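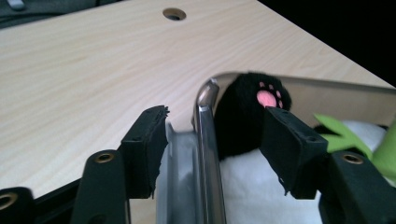 Hand-held gripper over the steel tray, plush paw facing up. Table two at the Furnness open day.

Hi all,

Back from Furnness and still buzzing, so please forgive the length. Birsen asked a couple of things before I went and I've put my answers under hers.

Birsen Toprak wrote:
> Are you still going to the open day in November? If so, can you find out
> whether visitors get to hold the grippers this year or just stand behind
> a rope? Our lot at Kirkadon won't sit through another slide show.
> Also curious what they use for objects. We've only ever done blocks
> and cups and I'm sick of the sight of them.
> And is Akgül still running the soft objects side?
> Birsen

No rope! You queue up, somebody hands you a gripper and off you go. It has a camera on it, so whatever you do gets recorded from the tool's point of view, and later on that becomes training material for the arm in the next room. I did the plush table twice and would have gone a third time if there hadn't been a very patient family behind me.

Objects: this is where I got excited. The plush table has a stainless steel tray with soft things in it, and the one I keep going on about to everyone at home is a black cat paw with pink toe beans. There's white plush under it, plus some green bits, one of them a felt leaf. It sounds like a toddler's game. Then you try to pick up the paw without dragging the white stuff along with it, and you find out how much your own fingers have been doing for you all these years. Two flat pads don't give you much. I kept squeezing too hard, because I couldn't feel anything and squeezing was the only idea I had.

The steel is a bit of a pain too, by the way. The person on our table said shiny trays are on the list on purpose, as the reflections give the software trouble and they'd rather meet that early. I'd have picked a nice dull plastic tub and learned nothing.

Have a look at the pads in the photo, Birsen, given what you said last year about ours wearing out. Theirs are ragged too – one has quite a torn edge – and they were still in use. I asked about spares and was told they change them when people start complaining. So we can stop fretting over ours for now.

Akgül is the name of the soft objects project, not a person (I had this wrong as well, and asked for "Mr Akgül" at the front desk). It's still going. They had 755 recordings from visitors before the open day and were hoping to reach 974 by the time they packed up. When I left in the afternoon the board said more than 80 for the day, with a good crowd still waiting. I don't know where they finished. If anyone from Urimholm stayed to the end, please tell us!

The arm demo was in room 307, up the back stairs. Smaller room, standing only. It had been trained on last year's recordings, and they ran it on a folded tea towel and then a sock. The tea towel went beautifully. The sock took four goes and got the biggest cheer of the afternoon. I liked that they just let it keep trying with all of us watching, and talked us through each miss while it lined up again.

A few practical things for anyone planning a trip:

The grippers get heavier than you'd expect after ten minutes. Kids did fine but wanted a rest.
Parking is around the side, off the lane. The front lot fills early.
Bring lunch. The canteen had soup and that was about it.

Birsen, I reckon we could do our own version at Kirkadon with one table, a baking tray and a bag of old soft toys. I've got two boxes of them in the garage. Do we still have the second gripper, or did that go back to Urimholm?

Cheers,
Mel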